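Ticket 2812 – Prela two-finger gripper, intermittent slip on pick and place
Opened by: Ívar Lund
Assigned to: Vibeke Thorlacius, Plirkent support
Status: waiting for parts
Priority: normal

Ívar Lund wrote:
Hello, we are comparing two grippers on the same arm, the Prela with tapered fingers and the older Bergmann with flat pads. The task is simple: take a light white object from the left, carry it and release it over the blue plate. With the Bergmann we have no complaint. With the Prela the object sometimes turns in the fingers during the carry, and then it lands on the rim. I made 12 runs in a row with each gripper, same speed and same program. The Prela failed in five of them.

The table is set with an off-white plate on the left and a light blue one on the right, with a gap between them. I did not fix them with tape.

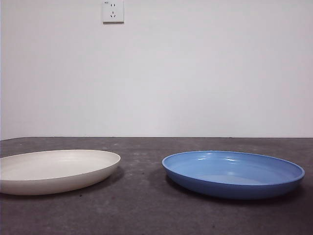 I also tried the test again with the lights of the room off, to exclude the camera. It made no difference, so I believe that the vision part is fine. Controller is the Zundby, firmware 824. I attach the log from the run on 8 July 2025. Please look at the part after the close command.

Vibeke Thorlacius wrote:
Thank you for the clear report. In your log the close command ends normally, but the holding current falls already 285 ms later, before the arm starts to accelerate. Can you tell me which profile is loaded for the fingers? In the menu it is under Tool, then Grip. I would also like to know if the fingers were changed after delivery.

Ívar Lund wrote:
The profile is "pads, soft". I did not know there were different ones. It must be left from the Bergmann, we copied the whole tool file in June when we mounted the Prela. The fingers are the original ones.

Vibeke Thorlacius wrote:
Then I think we have the first reason. The soft profile expects a wide contact surface, and the tapered fingers touch only near the tips. Please load "taper, standard", set the holding force one step higher, and lower the carry speed to half. Change the speed back only after the grip is stable – otherwise we can not see which setting has helped.

Ívar Lund wrote:
Done as you said. At half speed I have no slip. At full speed it is better than before, but two runs still failed. I send one picture from full speed.

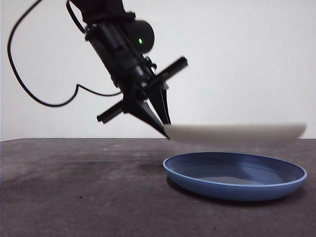 Attachment 2: Prela fingers and white object (motion blur), blue plate below

I have checked the screws on both fingers and they are tight. The cable has enough length in all positions and I can not feel that it pulls on the wrist.

Vibeke Thorlacius wrote:
Thank you. I can not judge the contact from this picture, the object is too blurred. I will send you a set of rubber tips, they go over the ends of the fingers without tools. Until they arrive, please stay at half speed with the new profile, and keep a copy of the old tool file for the Bergmann. After mounting the tips, the zero position must be taught again.

Ívar Lund wrote:
Understood. I will repeat the same series with the tips and write the results in this ticket. Please do not close it yet.

Status changed: waiting for customer > waiting for parts

We use cookies to keep you signed in and to remember your ticket filters. Accept all | Only necessary | Cookie settings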